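Folding by hand, at one remove

Last updated: March

The shared workshop at Plulness has one bay that stays dim all week. Black curtains hang on both sides of a table with a light top, and the build that occupies it is a pair of hand-held grippers for recording how people handle cloth. The motion is logged and used later to train a two-armed machine.

The first design used a moulded grip bought from Tridine. It was comfortable and too flexible. Under load the jaw tips wandered out of line with the tracking mount, and the recorded position of the fingers could not be trusted. The second version has a stiffer body, with a flat triangular plate fixed on top. The holes in the plate allow a sensor to be moved without printing a new part. 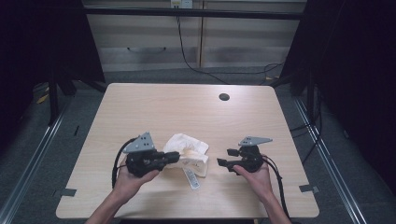 Cabling took longer than the mechanics. Each gripper has its own lead, and an early run of 200 folds had to be thrown away after one connector worked slack. The replacement is a locking type from Uvano, with enough free length for the operator to turn the wrist fully. Strain relief is a printed clip and a cable tie.

Cloth is an awkward test piece. It has no fixed shape, and a stitched label can catch in a jaw that closes too low. The usual method is to pin one side with the left gripper and approach with the right, jaws open. Of the 1,361 folds kept so far, 68 were marked as poor grasps and stored separately.

The arms themselves are still on order from Pillay. Until they arrive, work continues on the jaw pads, which wear at the tips and are due to be recast on Wednesday.

Contact | Copyright | Back to top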